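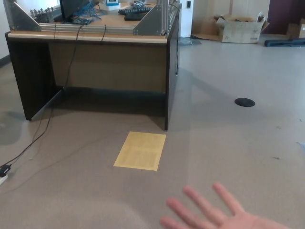 *The Prevon desk with the rail frame on top, cables and all.*

I've had the Prevon for 11 months now, which feels like long enough to have opinions about a desk. I bought it from Gounder, the office furniture place out in Plulville, on the advice of Fotini Vrettos, who has outfitted more rooms on a small budget than anyone I know. She said to get something heavy with a closed front and stop looking at the pretty ones with skinny legs. So I did!

First, the looks. It's a two-tone thing, light wood-grain top and dark brown sides, and I wasn't sure about that combination in the store. I like it a lot more in the room. The light top keeps it from feeling like a principal's office, and the dark sides don't show scuffs (mine have taken a few from the vacuum).

The big selling point for me was how solid it is. The side panels go all the way down to the carpet, and the panel across the middle ties them together, so there's no side-to-side wobble. I leaned on it pretty hard in the store and got a look from the sales guy. It's a pain to move, though. Two people, and take your shoes seriously.

Now the frame. I added a Kimcombe rail kit along the top – gray aluminum rails with triangular brackets at the corners – and this is where a cheaper desk would have given up. The top hasn't sagged, and the brackets have stayed put. The kit took me 46 minutes to put together with one hex key and a lot of muttering. The instructions are all drawings and two of them are upside down, but the parts are good and the corners came out square on the first try.
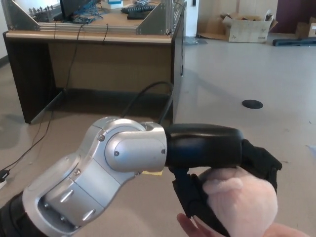 *Dark front panel, light top edge, and the rails running nearly the full width.*

What I don't love is the cable situation. There's no grommet and no tray, so everything goes over the edge. I've got black cords hanging down to a power strip on the floor and a wad of blue network cable up by the monitor that I keep meaning to deal with. You could drill a hole in the top, I suppose, but I'm too chicken. A stick-on channel down the side panel would do the job and I may finally order one in October.

The other gripe is the space underneath. It's deep and dark in there, and if you drop a screw you're going in with a flashlight. I've lost two so far and found one.

Would I buy it again? Yes, with the rails. Without them it's still a good plain desk, but there are cheaper plain desks. I paid 600 dollars for the desk and the kit together, delivery included, and I don't feel bad about it. Gounder also had a wider version in the same colors – if you've got the wall for it, I'd go look at that one first. Bring a tape measure, and ask them about the delivery window, because mine was "sometime Thursday" and they meant it.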